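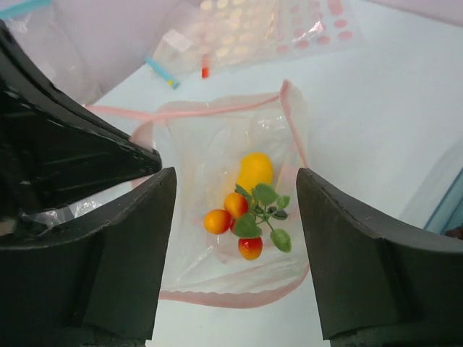
Werkstoffkunde leicht gemacht – Skript zur Einheit 3: Aerogele und andere Leichtgewichte

Willkommen zurück! Heute geht es um eine Stoffklasse, bei der ich jedes Semester wieder ins Schwärmen gerate: Festkörper, die fast nur aus Luft bestehen. Wer die Einheit 2 (Schäume und Zellstrukturen) verpasst hat, liest bitte vorher das Kapitel zur relativen Dichte nach, das brauchen wir gleich.

Vom Gel zum Aerogel

Ausgangspunkt ist ein nasses Gel: ein feines, zusammenhängendes Netzwerk, dessen Poren mit Flüssigkeit gefüllt sind. Lässt man es einfach an der Luft trocknen, ziehen die Kapillarkräfte die Porenwände zusammen und das Ganze schrumpft und reißt. Schade um die schöne Struktur! Beim überkritischen Trocknen umgeht man die Grenzfläche zwischen Flüssigkeit und Gas, beim Gefriertrocknen sublimiert das gefrorene Lösungsmittel direkt aus den Poren. Das Netzwerk bleibt weitgehend stehen – und man hält einen Klotz in der Hand, der kaum etwas wiegt.

Warum dämmt das so gut?

Die Poren sind bei Silica-Aerogelen oft kleiner als die mittlere freie Weglänge der Luftmoleküle. Die Moleküle stoßen also häufiger an die Porenwand als aneinander, und der Wärmetransport durch das Gas sinkt deutlich (Stichwort Knudsen-Effekt, kommt in der Klausur gern vor). Auch das Festkörpergerüst leitet schlecht, die Wege darin sind dünn und verwinkelt.
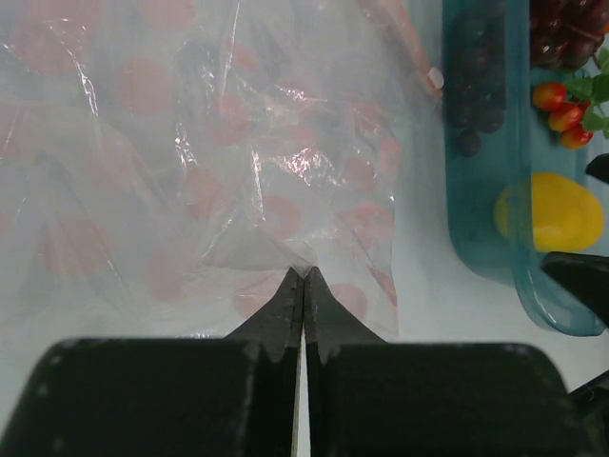
Mechanisch sieht es weniger rosig aus. Klassische Silica-Aerogele sind spröde und zerbröseln bei Zug schnell. Auf Druck halten sie erstaunlich viel aus, solange die Last gleichmäßig verteilt ist. Mit Fasern verstärkt man sie zu biegsamen Matten, und Kohlenstoff-Aerogele lassen sich je nach Aufbau sogar stark stauchen und federn zurück. Probiert das im Praktikum unbedingt selbst aus, es macht wirklich Spaß!

Aufgaben zur Übung

1. Ein Würfel mit 8 cm Kantenlänge wiegt 15 g. Berechnet die Dichte und vergleicht sie mit der von Luft.
2. Skizziert den Trocknungsweg im Phasendiagramm, einmal überkritisch und einmal per Gefriertrocknung.
3. Warum ist Silica-Aerogel bläulich, obwohl Quarzglas farblos ist? (Tipp: Rayleigh-Streuung)

Die Lösungen besprechen wir in der nächsten Übung.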